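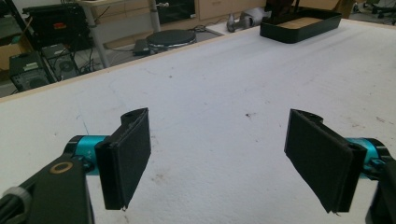 Mirside Oral History Project
Second progress report to the Brunditz Fund
Covering the period through October

Dear friends at the Fund,

You asked for a shorter report than the last one. I have taken this to heart and left out the section on tape splicing, which I am told was the part people skipped.

Where we are

The grant was to collect, transcribe and shelve the recollections of people who worked at the Mirside cannery before it closed. We promised you 40 recorded interviews. We have 31 in hand, with 4 more people who have said yes and then gone to visit their grandchildren. The remaining five will come from Kestville, where a good part of the night shift moved and where they have opinions about how Mirside tells the story.

Transcripts are slower. The first draft of each one goes to the person interviewed, who is allowed to correct it. We wrote that rule ourselves and we stand by it, but we did not foresee how many retired canners have a prose style to protect. One gentleman returned his eleven pages as twenty-six, with a new ending. We are keeping both versions in the file.

The photographs

Families have lent us 631 photographs so far. The application said 500, so please enjoy the one line of this report in which we are ahead. All have been scanned and most are back with their owners. The exception is the batch from the 1970s picnic, which three separate households say belongs to them. Sorin Lazarević is handling this with more patience than I would, and has proposed that each household get a set of prints and the originals stay with the library. Two have agreed.

Captions are the real work. We held two naming evenings at the Matić Hall, where we laid the prints out and asked people to write down who they saw. Attendance was good and agreement was poor. The foreman in the hat has been identified as four different men, one of whom was in the room and denied it. We now mark names as confirmed only when two people give them separately.

Money

Spending is under budget on travel, as most interviews took place within walking distance of each other, and over on postage, for the reason given above concerning prose style. We would like to move the unspent travel money to transcription. Gunnlaugur Skov has the revised budget sheet and will send it with the receipts, including the one for coffee, which is larger than I expected and which I have decided to defend.

What has not gone well

The listening station for the library lobby is late. The cabinet came with the wrong headphones jack, then the right jack and the wrong door. We had planned to open it in September and now say spring, without naming a month.

We also lost one interview to a dead battery. Mrs. Holm was kind enough to sit for it again. She says the first one was better, and everyone who heard it agrees with her.

Next period

Finish the Kestville interviews. Get the first twenty transcripts signed off and on the shelf. Settle the picnic. Draft the small booklet we mentioned in the application - the text is half written, the title has been argued over since June, and suggestions are welcome if they do not include the word "tin."

With thanks for your patience,
The Mirside Oral History Project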